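Speaker notes: staging parts for a desktop rebuild
Bench practice session, Conley refurbishing shop
Running time 20 minutes, questions taken as they come

Opening

Start with the complaint that led to this talk. Rebuild times at Conley varied more between benches than between technicians. Same tower, same parts, same driver bits. The difference was where the parts sat before they went in.

State the scope. Desktop towers only, side panel off, chassis on its side. Parts covered are the processor, the memory and the 3.5-inch hard drive. Graphics cards and power supplies belong to the April session.

Bench layout

Tray on the left, tower on the right, front bezel facing the tray. Each part gets a place in the tray that fits its shape. The drive stands upright at the back left corner. The processor lies in a shallow pocket. A memory module goes in a long slot near it.

Mention that we tried flat antistatic mats first. Parts drifted, and modules ended up on top of one another.

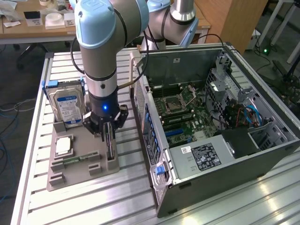 The tray drawing is at revision 6. Revision 3 had the pockets too tight and people pried at the processor with a fingernail. Clearance was opened up on every side and the complaints stopped. Zoluvov prints the current version for us. Otetix quoted a machined one, which cost more than the shop wanted to spend on something that gets dropped.

Pause. Ask who still stages parts in the lid of the shipping box.

Handling the processor

Hold by the edges. Do not touch the contacts. Match the corner mark on the package to the corner mark on the socket before lowering it. Lower it straight down and let it seat under its own weight. If it rocks, lift it and look again. Close the load plate, then the lever. The lever takes some force on this type of socket, and new staff tend to stop halfway.

Do not leave a socket open longer than the job needs. Bent contacts are the most expensive fault on our list, and D'Souza will not take a board back with one.
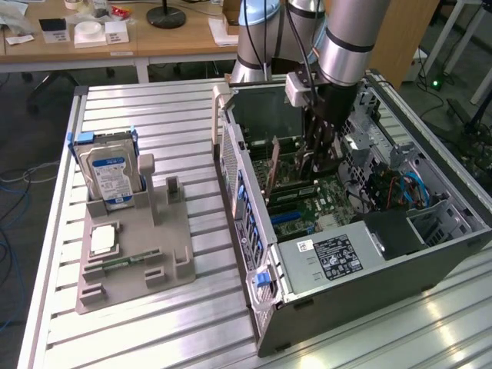 Should the memory go in before or after the processor?
Either order works electrically. Our work sheet puts the processor first so that hands are not reaching over installed modules while the load plate is open.

Handling memory

Open the latches. Check the notch against the key in the slot. Press at both ends with even force until the latches close. On boards with latches at one end only, seat the fixed end first.

Population order is printed on the service label of most workstation towers. Follow the label. A mixed order usually boots and then runs in the wrong channel mode, so the fault gets past a quick power-on test. We pulled 17 units from one outgoing pallet for this.

Handling the drive

Caddy on before the drive goes in the tray. Colored tabs mark the places where you hold it. Cables last, data before power. Route them clear of the fan.

Inspection before closing up

Use a lamp set low and to one side. Light from directly overhead washes out bare metal and hides a loose screw lying in a groove. Look along the rails, then the board, then the socket area. Memory latches get a fingertip check as well as a visual one.

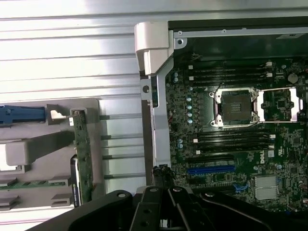

What do you do with a socket that arrives without its plastic cover?
Inspect the contacts under magnification before anything else is fitted, note the result on the work sheet, and put on a spare cover if the processor is not going in right away. Spares are in the drawer under the label printer.

Work sheet changes

Line for tray revision added at the top. Separate boxes for latch check and lever check, which used to share one. Technician initials moved to the bottom of the page.

Sheets already printed can be used up. Write the tray revision in the margin.

Leave the tray drawing on screen during questions. Copies of the work sheet are on the table by the door.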